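Teaching the arm by hand, in simulation first

Notes from the spare room in Stostport
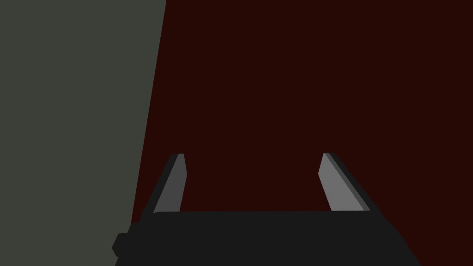
No. 37

The wrist view in the simulator is a spartan thing. Two grey fingers, the dark body they stand on, a deep red surface behind and a grey-green panel to the left. There is no texture on anything and no shadow on the red. I have now spent most of May looking at it, and I have opinions.

The task is a dull one: take a small block from the surface and put it on a marked spot. I want the arm to learn it from demonstrations, which means I drive it by remote control, the simulator logs everything, and a policy is trained on the logs afterwards. The real arm is bolted to a bench in Evton and I can get to it one evening a week at most. The simulated one is on my desk whenever I like, so the first batch of demonstrations is coming from there.

The controller is a six-axis hand puck with two buttons. Pushing it moves the gripper in its own coordinates, so forward means the way the fingers point. I began with base coordinates, where forward always means away from the base, and found that I could cope with that in the side view but not in the wrist view. As soon as the wrist had turned a little, every correction went off at an angle. Switching to gripper coordinates cut the length of a typical demonstration by a third. Anyone starting on this should try both for an hour before recording anything, then stick to one. Mixing the two in a single batch does no harm to the learner, which only sees the resulting motion, but it does a lot of harm to the operator.

I record at a low rate and log joint positions, gripper opening, the commanded velocity and both camera views. The commanded velocity and the achieved velocity are different things. My first training run used the achieved one as the target, and the policy came out sluggish - it had learnt the lag of the controller and then had the same lag applied a second time. Using the command fixed most of it.

The other early problem was pausing. When I drive, I stop above the block to check the alignment, and for that stretch the command is zero. To a policy that sees one moment at a time, a stopped arm above a block is a perfectly good reason to stay stopped. Several of my early policies went neatly to the hover position and remained there until the episode timed out. I now trim any stretch of zero command longer than a few steps, except while the fingers are closing. That exception matters. Trim the closing phase and the arm starts to lift before it has hold of anything.

The batch so far stands at 404 demonstrations. I threw out 37 of them, mostly for clipping the edge of the block on the way down. I kept the ones where I missed and then recovered, and I would keep more of those if I had them. A clean demonstration says nothing about what to do when the arm is off to one side, and the trained arm is off to one side a good deal of the time. For the next batch I intend to start every fourth run from a deliberately poor position.

On depth: the wrist view gives very little of it. With flat shading and a plain surface the only cues are the size of the block and how it sits between the fingertips. I tried turning shadows on, and my own driving improved at once, because the shadow closes up with the fingers as they descend. The policy improved less than I did. I have left shadows off for the moment to keep the batch consistent, and will compare the two properly when there are enough runs of each.

The file format is Karpenko, version 2, which stores each episode separately and does not mind if the recorder falls over halfway through. I had been using Gundton before that. It is faster to read, but one bad write cost me an evening's work and I have not gone back.

Still to do before the next trip to Evton:

Match the finger opening speed to the real gripper, which is slower.

Move the simulated wrist camera back by 8 mm. I measured the bracket again and my first figure was wrong.

Write a script to replay a logged episode on the real arm at quarter speed, with the stop button in reach.

The camera change means the existing wrist views are slightly off. The joint logs are still good, so I should be able to replay every episode in the simulator and render the views again from the new position. I will start that running tonight and see how many of the grasps survive the replay.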